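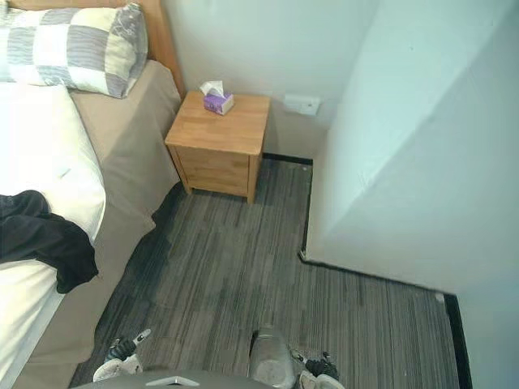
1. The task

Our proposal said Vaka would tidy a bedroom. Lorraine Wragg, who supervises the course, wrote "all of it?" in the margin, and we took the hint. The version we handed in for approval covers clothes only: find a garment, pick it up, carry it to the hamper, let go. Making the bed was moved to future work, where it will be safe from us.

The practice bedroom is on the ground floor of the Kárason building. It has a bed, a nightstand and striped carpet tiles, and the carpet gave the vision code (Villis, written mostly by Gladys Apaza) more trouble than any piece of clothing. For most of June, Villis believed that a change in stripe direction was a sock.

A black garment on a white duvet is the easy case. The contrast is strong and the mattress edge gives the planner a clear line to work from. We spent too long on the easy case because it made nice graphs.

2. Who did what

Gladys Apaza: detection and the Villis code.
Hanne Dalsgaard: grasp planning, and most of the driving when we collected demonstrations.
Naveed Gilani: wrist cameras, cables, and the apology to the class whose power strip we used.
Lærke Nørgaard: the trial protocol and this report. Complaints about the tone should go to her.

3. Demonstrations

We planned for 1,000 demonstrations. The plan was drawn up before any of us had driven both arms for an entire afternoon. Hanne can do it without visible suffering; the rest of us kept reaching with the wrong hand. We stopped well short and trained on what we had, leaving out the episodes where an arm had bumped the bed.

Every demonstration begins with the garment dropped from shoulder height. In the first batch we had placed the clothes by hand, and people who place clothes by hand turn out very polite heaps with a sleeve pointing at the robot. Lærke threw out that batch. There was some discussion about this.

4. Grasping

The head camera is good for deciding where to go and poor at the last few inches, when the arm gets in its way. From there we hand over to the wrist camera. It sees a lot of finger and a lot of cloth, and very little that would help a person work out which end of the garment they had.

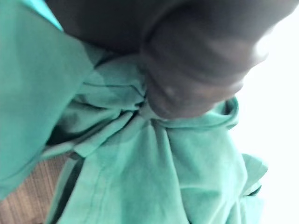
Figure 2. Wrist camera view of a pinch on the teal garment. The creases run in toward the fingertip.

We had hoped to aim for collars and hems. Villis could find a collar in a flat shirt, but our clothes were never flat, so Hanne changed the planner to go for the highest ridge in the pile and close on that. It's a crude rule. It beat everything we'd designed on the whiteboard.

The creases were more useful than we expected. When folds gather at the fingertip, the fingers probably have hold of something, and Gladys used that as a check before the lift. The check gets confused by seams, which look enough like creases to fool it, and by glare, which washes out the edge of the cloth altogether. Naveed's fix for the glare was to lower the exposure. Then the dark clothes vanished, so he put it back.

5. Results

We ran 100 trials with the ridge rule and 100 with the older hem rule, using the same clothes and the same drop height. A trial counted only if the garment ended up in the hamper with no part touching the floor. The ridge rule managed 73. The hem rule did worse by enough that Lærke has put it in the appendix, in a small table.

The most common failure was a grip on one thin layer, followed by a slow slide during the carry. The second was letting go beside the hamper. Vaka reports this as a success, and the bug is still open.

6. What we would change

Use more kinds of fabric. Write the trial protocol before collecting data. Get our own power strip.

The next group will also need to settle what happens when two garments are tangled together. Our code treats them as one very large shirt.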